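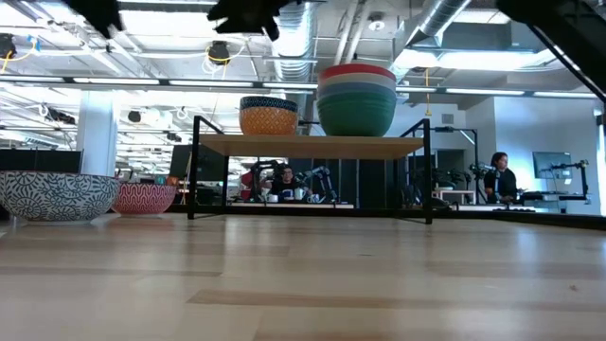
Tabletop shelf rack, light wood board on black metal frame, with bowls in assorted patterns. Bowls are not included.

Holroyd Tabletop Shelf Rack
Item no. 3721
Supplied by Granurville Institutional Furnishings
Page revised 2023-04-19

The Holroyd rack is a low, open shelf intended for serving counters, staff kitchens and dining room sideboards. It provides a second level for bowls and other tableware and leaves the surface under the board free for use. The two end frames stand directly on the counter, and no wall fixing is required.

Bowls of similar shape may be nested on the board, as with the stack of four on the right. Single bowls may be kept beside a stack with a gap between them, so that either can be lifted without moving the other. Wide serving bowls are best kept on the counter itself, where they can be reached with both hands.

Specifications
Board: light wood, flat, clear finish
Frame: metal, black
Board length: 600 mm
Maximum load, evenly distributed: 5 kg
Assembly: required; hex key supplied
Warranty: 30 months from delivery

Care
Wipe the board with a damp cloth and dry it at once. The rack is not suitable for dishwashers and should not be left standing in water. Check the frame screws after the first month of use and tighten them if necessary. Scouring pads will mark the board and the frame — a soft cloth and mild soap are sufficient for both.

Placement
Place the rack on a level surface. On glossy or oiled wood counters, the felt pads supplied in the hardware packet should be fitted before the rack is loaded. Heavier stacks should be set near an end frame. Racks should not be placed one on top of another.

Related items
Workar Felt Pad Set, replacement
Tusari Nesting Bowls, set of four
Holroyd replacement board

Ordering
Institutional customers may order by item number through their account. Orders for more than one site should list each delivery address separately. Unassembled racks may be returned in the original carton; racks that have been assembled are accepted only under the warranty.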